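Re: Refinishing a kitchen table – oil or poly?
Home & Shed > Timber and Finishes

mendes_shed
Started 2021-03-31

Inherited a table from my aunt. Pale timber, no idea what species, covered in what I suspect is 18 years of Sunday roast. I've sanded one end back to 180 and it's come up a treat. Now I'm stuck on the finish. Wife wants it to stay the same colour. I want to never do this again. Oil or poly?

Hellbridge
Poly. Three coats, satin, walk away. You'll be dead before it needs doing again.

bettencourt_b
Please don't put poly on a kitchen table. It looks lovely until someone puts a hot pan on it, and then you've got a white ring you can't spot-repair and you're back to bare timber. Hardwax oil. You scuff the bad patch, wipe more on, go to bed.
Beatriz

Hellbridge
In which case the secret is to own a trivet. I own two.

bettencourt_b
I have teenagers. A trivet is decorative.

sketari70
Oil will yellow it, whatever the tin says. I did a benchtop with a "natural" oil and it went the colour of weak tea by June. If the wife wants it to stay pale you need water-based, or one of the oils with a bit of white pigment in it. Test on the underside first. I did not test on the underside first.

mendes_shed
How much white pigment are we talking? I don't want it looking like a beach house.

sketari70
You can't see it once it's on. Thin coat, buff it off hard. If it looks like a beach house you've left too much sitting there.

Hellbridge
Or, and hear me out, poly.

Custódio B
Stop sanding at 180 if you're going with oil, by the way. I went to 400 on mine because it felt nice and the oil just sat on top like water on a duck. Had to go back and rough it all up again. One 70 dollar tin and most of a long weekend.

bettencourt_b
Depends on the brand, Custódio. Mine says 150 and I've gone to 240 with no dramas.

Custódio B
Mine says 150 as well. I was feeling ambitious.

mendes_shed
Right, going with the pigmented oil. Two coats on the top, one underneath. Hellbridge, I'll think of you fondly when I'm redoing it in 2023.

Hellbridge
I'll bring the trivets.

mendes_shed
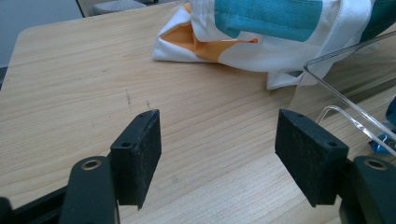 The tabletop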